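こども科学のとびら
銅(どう)ってどんな金属?
フラルナ科学資料館 学習支援室 編

このページは、小学校の中学年から高学年のみなさんに向けて作成したものです。むずかしい漢字には読みがなをつけています。調べ学習や自由研究の資料として利用してください。

■ はじめに

みなさんの身のまわりには、いろいろな金属があります。台所のスプーン、自転車のフレーム、窓のわく、カギ、おかね。そのほとんどは、鉄やアルミニウム、銅などの金属からできています。

このうち銅は、人間がとても古くから使ってきた金属のひとつです。鉄の道具が広まるよりもずっと前に、人びとは銅を見つけ、たたいたり、とかしたりして道具を作っていました。そして今でも、銅は電気を送る線や、なべ、おかね、建物の屋根などに使われています。

当館では、銅に関係する資料を3190点保管しています。その中には、昔のなべや鏡、鉱石(こうせき)、職人が使った道具などがふくまれます。このページでは、それらの資料をもとに、銅の性質、とれる場所、作り方、使い道、そしてリサイクルについて説明します。

■ 銅の色

銅の大きなとくちょうは、その色です。金属の多くは、銀色や灰色に見えます。ところが銅は、赤みのある茶色をしています。昔の日本では、その色から銅を「あかがね」とよびました。金は「こがね」、銀は「しろがね」、鉄は「くろがね」とよばれていました。

みがいたばかりの銅は、ピンク色に近い明るい色をしています。しばらく空気にふれていると、表面が空気の中の酸素(さんそ)と結びつき、少しずつ茶色くくもっていきます。新しい10円玉と古い10円玉をくらべると、色のちがいがよくわかります。

■ 銅の性質

銅には、電気をよく通すという性質があります。金属の中でいちばん電気を通しやすいのは銀で、銅はその次です。銀はねだんが高いため、電気を送る線には多くの場合、銅が使われます。

熱もよく伝えます。銅のなべを火にかけると、熱が底全体にすばやく広がります。そのため、たまご焼きやおかしを作る料理人の中には、銅のなべを選ぶ人がたくさんいます。

また、銅はやわらかく、形を変えやすい金属です。たたくとうすく広がり、引っぱると細長くのびます。たたいて広がる性質を「展性(てんせい)」、引っぱってのびる性質を「延性(えんせい)」といいます。かみの毛のように細い銅の線を作ることができるのは、銅が延性にすぐれているためです。

なお、銅は磁石(じしゃく)につきません。磁石につく金属は、鉄やニッケルなど、かぎられたものだけです。家にある磁石を10円玉に近づけて、たしかめてみましょう。

■ 銅はどこからくるのか

銅は、地面の中の岩にふくまれています。役に立つ金属などをふくんだ岩のことを鉱石といい、銅をふくむものを銅鉱石といいます。銅鉱石にはいくつかの種類があり、よく知られているのは「黄銅鉱(おうどうこう)」です。金のような黄色い光り方をするので、昔から金とまちがえる人がいたといわれています。

銅が自然のままの金属のかたまりで見つかることもあります。これを「自然銅」といいます。大昔の人が最初に使った銅は、この自然銅だったと考えられています。石でたたいて形をととのえ、かざりや小さな道具にしました。

今、世界で使われている銅の多くは、南アメリカのチリやペルーなどの大きな鉱山でほり出された鉱石から作られています。日本にもかつては数多くの銅山があり、江戸時代には、日本の銅が長崎の港から外国へ運ばれていました。現在の日本では、銅をとるための大きな鉱山は動いておらず、鉱石は外国から船で運ばれてきます。

当館の展示室では、ロラム鉱山の坑道(こうどう)の一部を、実物と同じ大きさの模型で見ることができます。坑道とは、鉱石をほるために地面の下に作ったトンネルのことです。模型の長さは41メートルあり、入り口の高さはおとながかがんで通るほどです。昔の坑道がせまかったのは、鉱石のない部分をよけいにほらないようにするためでした。

■ 鉱石から銅ができるまで

鉱石の中にふくまれる銅の量は、ほんのわずかです。鉱石をそのままとかしても、銅だけを取り出すことはできません。そこで、次のような順番で、少しずつ銅を集めていきます。

まず、ほり出した鉱石を機械でくだき、粉のように細かくします。次に、その粉を水と薬品の入った大きな水そうに入れ、下から空気のあわを送ります。すると、銅をふくむつぶがあわにくっついて、水面にうき上がります。この方法を「浮遊選鉱(ふゆうせんこう)」といいます。うき上がったものを集めると、銅を多くふくんだ粉になります。

この粉を、製錬所(せいれんじょ)という工場の炉(ろ)に入れて、高い温度でとかします。とけたものは、重さのちがいによって上と下に分かれます。軽い部分は「スラグ」とよばれ、セメントの材料などに使われます。重い部分には銅がたくさんふくまれているので、さらに炉でいおうや鉄を取りのぞき、板の形に固めます。

最後に、板を特別な液の中に入れて電気を流します。板の銅が液にとけ出し、向かい側に置いたうすい板に、まじりけのない銅だけがついていきます。これを「電解精錬(でんかいせいれん)」といいます。底にたまるどろのようなものには、金や銀がふくまれていることがあり、これもむだにせず取り出します。

トリナリ工場のジオラマでは、ここまでの流れを順番に見ることができます。各工程のボタンをおすと、そのときに使われる炉や水そうに明かりがつきます。

■ まぜると変わる銅

金属にほかの金属などをまぜたものを「合金(ごうきん)」といいます。銅は、まぜる相手によって、色もかたさも大きく変わります。

銅にすずをまぜたものが「青銅(せいどう)」です。ブロンズともいいます。銅よりもかたく、とかして型に流しこむのに向いています。大昔の剣や鏡、お寺のつりがね、公園にある像などに使われてきました。弥生(やよい)時代の銅鐸(どうたく)も青銅でできています。博物館にある銅鐸は緑色をしていますが、作られたころは金色や銀色に近い色でかがやいていたと考えられています。

銅に亜鉛(あえん)をまぜたものが「黄銅(おうどう)」です。真ちゅうともいいます。金に似た明るい黄色で、トランペットやトロンボーンなどの楽器によく使われます。管楽器を中心とする合奏を「ブラスバンド」というのは、黄銅を英語で「ブラス」ということからきています。

銅にニッケルをまぜたものが「白銅(はくどう)」です。銅の量のほうが多いのに、見た目は銀色になります。

日本のおかねには、この3つの合金がそろっています。10円玉は青銅、5円玉は黄銅、100円玉は白銅です。さいふの中の硬貨(こうか)を見るときは、色のちがいにも目を向けてみてください。

■ くらしの中の銅

銅がもっとも多く使われているのは、電気に関係するものです。発電所から送られてきた電気は、建物のかべの中を通る電線を伝わって、コンセントや照明にとどきます。この電線のしんに、銅が使われています。線のまわりは、電気を通しにくいビニルなどでおおわれています。おおいには赤、青、白、黒などいろいろな色があり、つなぐ場所をまちがえないための目印になります。

2本の線をたがいにねじり合わせて使うこともあります。このような線を「より対線(ついせん)」といい、電話やコンピューターの通信に使われています。ねじることで、外から入ってくる電気的な雑音のえいきょうを小さくすることができます。

モーターの中にも、銅の線がたくさんまかれています。せん風機、せんたく機、電車、電気自動車など、電気の力で回るものには、かならずといってよいほど銅が入っています。

建物では、お寺や神社の屋根に銅の板が使われることがあります。銅の板は軽く、曲線のある屋根にもそわせやすいためです。また、エアコンの中で熱を運ぶ管や、給湯器の管にも銅が使われます。 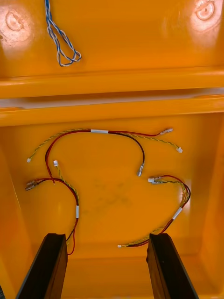 銅の屋根は、なぜ緑色になるのですか。

銅の表面が、空気の中の酸素や水分、二酸化炭素などと長い時間をかけて結びつき、「緑青(ろくしょう)」という緑色のさびができるためです。緑青は屋根の表面をうすくおおい、内側の銅がさらにさびるのをふせぐはたらきをします。

緑青ができるまでの時間は、場所によってちがいます。海の近くでは早く、雨の少ない内陸ではおそくなります。ファハルド記念ホールの屋根は、完成したときには赤茶色でしたが、約20年かけて全体が緑色に変わりました。当館の写真コーナーでは、その色のうつり変わりを年代順に展示しています。

昔は、緑青には強い毒があるといわれていました。その後の研究により、心配されていたほどの強い毒はないことがわかっています。ただし、さびのついた道具をそのまま料理に使うことはさけ、きれいにあらってから使いましょう。

■ くり返し使える銅

銅は、何度とかしても性質がほとんど変わりません。使い終わった電線や管、機械の部品などを集めてとかせば、ふたたび新しい銅の製品を作ることができます。何百年も前にほり出された銅が、形を変えて今も使われていることがあるのです。

使われなくなった電気製品は、金属をたくさんふくんでいることから「都市鉱山」とよばれます。けいたい電話やゲーム機、デジタルカメラなどの小型家電には、銅のほかに金や銀もふくまれています。市役所や電器店などに回収ボックスが置かれている地域もありますので、いらなくなった小型家電があるときは、おうちの人といっしょに、住んでいる地域の出し方を調べてみましょう。

鉱石をほって新しく銅を作るときにくらべて、リサイクルで銅を作るときは、使うエネルギーを少なくできます。山をけずる量もへらすことができます。

■ やってみよう 10円玉の色をくらべる

用意するもの:古い10円玉、酢(す)、食塩、小皿、水、やわらかい布

1 小皿に酢を少し入れ、食塩をひとつまみ加えてまぜます。
2 10円玉の下半分だけを液につけ、しばらく待ちます。
3 水でよくあらい、布でふきます。
4 液につけた部分と、つけなかった部分の色をくらべて、ノートに記録します。

酢と食塩が、表面についた酸化銅(さんかどう)という茶色い物質をとかします。ソースやレモンのしるでも試して、ちがいを調べるのもよいでしょう。

実験をするときの注意
・かならずおとなといっしょに行ってください。
・使った液は飲まずに、たっぷりの水で流してください。
・硬貨をけずったり、曲げたり、あなをあけたりすることは、法律で禁じられています。
・終わったら、手を石けんでよくあらいましょう。

■ ことばのまとめ

鉱石:役に立つ金属などをふくんだ岩や石。
製錬:鉱石から金属を取り出すこと。
合金:金属に、ほかの金属などをまぜて作ったもの。
展性:たたくと、うすく広がる性質。
延性:引っぱると、細長くのびる性質。
緑青:銅の表面にできる緑色のさび。
都市鉱山:使われなくなった製品にふくまれる金属を、鉱山に見立てたよび方。

■ 先生・保護者の方へ

本ページは、授業や家庭学習のために印刷してご利用いただけます。学校団体で見学される場合は、学習支援室までお申しこみください。展示室の見学とあわせて、銅の板に模様を打ち出す体験教室を行っています。体験教室は10月から冬の間に開き、対象は小学3年生以上です。

関連ページ
・こども科学のとびら 鉄はなぜさびるの?
・こども科学のとびら アルミニウムのひみつ
・展示案内 ロラム鉱山とくらし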